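From the Software Bench: Privport 2 Learns to Look Past Its Own Finger
March 29, 2018

Those of you who have been reading since last May will remember how much grumbling there was on this page about Hadgu, our old grasp planner, and its habit of treating anything close to the wrist camera as something to be avoided. That included the gripper. We would ask the arm to reach for a carton, the planner would notice a tall shiny obstacle right in front of it, and the whole thing would politely back away. It made for some very long afternoons here at Belby, and a fair amount of cold coffee.

So it is a real pleasure to tell you that Privport 2 is out to all of our shop users this week. The biggest change is a self-mask that gets worked out fresh from the joint angles on every camera update, so the gripper is taken out of the picture before the planner ever sees it. We replayed 173 saved runs through the new code, and the number of false stops fell from 23 to 2. Both of those came down to a calibration file that should have been retired long ago (it has been now!).

The second change is smaller, but I'm very fond of it. The edge finder used to get terribly excited about floors and tiled surfaces, and would happily offer up 2,000 line candidates when all we wanted was the side of a box. It now groups lines that run the same way and sets them aside as background — still there if you want them in the Dresach viewer, under the Layers menu, but no longer slowing down the planner.

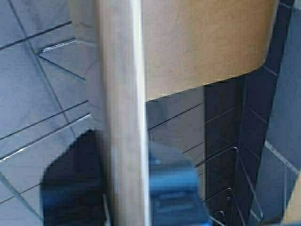

Wrist camera view, with what is most likely the gripper finger in front of a tan block and grout lines on both sides.

If you are upgrading, please clear your old mask folder first and run the calibration check once before loading any saved plans. Plans made with Hadgu will still open, though you'll be asked to confirm the tool length. Next up is blur, meaning how much the planner should trust an object that sits too near the lens to be sharp, and we'd dearly love more logs of that kind. The upload button in Dresach is the easiest way to send them along.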